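Bonow Craft Room – Walk-Through Checklist, May
Filled in by Lindalva Moura, copy to Csaba Fodor

Okay, same form as last time, but I've written a lot more in the comment boxes because Csaba told me my last one was "all ticks and no news." So here's the news! I did the whole thing in one go before the first class came in, starting at the hallway door and going clockwise.

OK means fine, FIX means it needs doing before the summer sessions, WATCH means I'm not worried yet but I want somebody to look again next month.

1. Door and way out

Door opens all the way – OK
It used to catch on the mat. I moved the mat to the hallway side and now it swings right back to the wall.

Door closes by itself – WATCH
It closes, but slowly, and if you've got the window open it stops with a hand's width left to go. I gave it a nudge with my hip like everybody does. Csaba, is there a screw for that?

Exit path clear – FIX
Two folding chairs were leaning against the wall right by the door again. I put them back on the rack. Could we please put a sign up? I know, I know, another sign. But I've moved those same chairs every single month this year.

Exit sign lit – OK

2. Floor

Trip hazards – OK with a comment
The seam in the vinyl by the sink is lifting at one corner. I pressed it down and it stayed down while I was in there, but I wouldn't bet on it. Some of that flat double-sided tape would do for now.

Spills and slippery spots – OK
A bit of dried glue under the second table. I scraped it up with a putty knife and wiped the spot down.

Extension cords on the floor – FIX
One, orange, running from the back outlet to the glue gun station. I unplugged it and coiled it up. If the Prunine group wants glue guns they need to use the tables next to the outlet, and I'm happy to be the one who tells them.

3. Ceiling, upper walls and anything up high

I'm giving this one more space than usual. We've always looked down at floors and tables and sort of glanced up at the rest, and the room has collected a good amount of stuff above shoulder height. I went slowly this time and looked at each thing on its own – is it attached, could it fall on someone, could someone snag it.

Little things on the ceiling – WATCH
There's a small cluster of colorful bits up there, with a yellow-green tag and thin white pieces sticking out of it every which way. It's cheerful and I'd be sorry to see it go. I just want a proper look at how it's attached, with the stepladder and a second person holding it.

Black panel – WATCH
Tall, narrow, mounted at an angle. I'd like both this and the black mount next to it given a gentle hand test. I'm five foot two, so that's one for Csaba.

Thin white cable – FIX
It droops from under the mount down toward the shelving. A couple of stick-on clips would tidy it up. My thinking is that anyone reaching for something on the shelf shouldn't have to think about a cable at all.

Thick black loop – FIX
The big heavy-looking one on the opposite side from the shelves. It hangs in a wide curve, and I want it on a decent hook well above head height. There's also a long dark strap or cable on that same side, running down beside the table, so please do the two together. 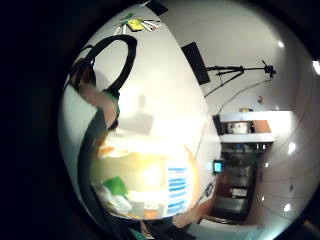 4. Shelving

White shelving unit – OK
I leaned on it, I pulled on it, I did everything short of climbing it. Solid. The wall fixings were tightened over the winter and they've held.

Heavy things down low – FIX
The paper cutter had made its way to the top shelf. How?! It weighs a ton. I brought it down to the bottom and stuck a label where it lives.

Top shelf weight – OK
Yarn and felt only, now that the cutter's gone. The Ena bins are fine up there if they're half full.

Sharp items – OK
Scissors and craft knives all in the locked drawer. One knife had no cap so I threw it out and wrote it in the book.

5. Tables and seating

Tables steady – OK
The wobbly one got new feet in the spring and what a difference! I sat on it. Don't tell Csaba.

Edges and corners – WATCH
The edging is coming away on the short end of the table closest to the sink. Fine for adults, but a kid will pick at that until it's off.

Chairs – FIX
Seven have a loose back rest. I've put a strip of blue tape on each of them and stacked them separately. Please don't un-stack them.

6. Electrical and lighting

Outlet covers – OK

Power strip – OK
The old one went in May's clear-out and the new Boros one is screwed to the underside of the table, which is so much better.

Lights – WATCH
One tube takes a while to make up its mind. It does come on.

7. First aid and fire

First aid kit – FIX
Out of the small bandages, low on the medium ones. I have 60 at home and will bring them in.

Extinguisher – OK
Pin in, needle in the green, tag initialed.

Money

Csaba asked for a number. We've got 500 for the room this half of the year and the new chairs he's been looking at come to 399 for the set, so clips, a hook and floor tape will fit if we go easy. I'd do the cables first and the chairs second.

Next look: June, same time, 8 a.m. Bring the tall stepladder from the garage, the short one won't reach.

L.M.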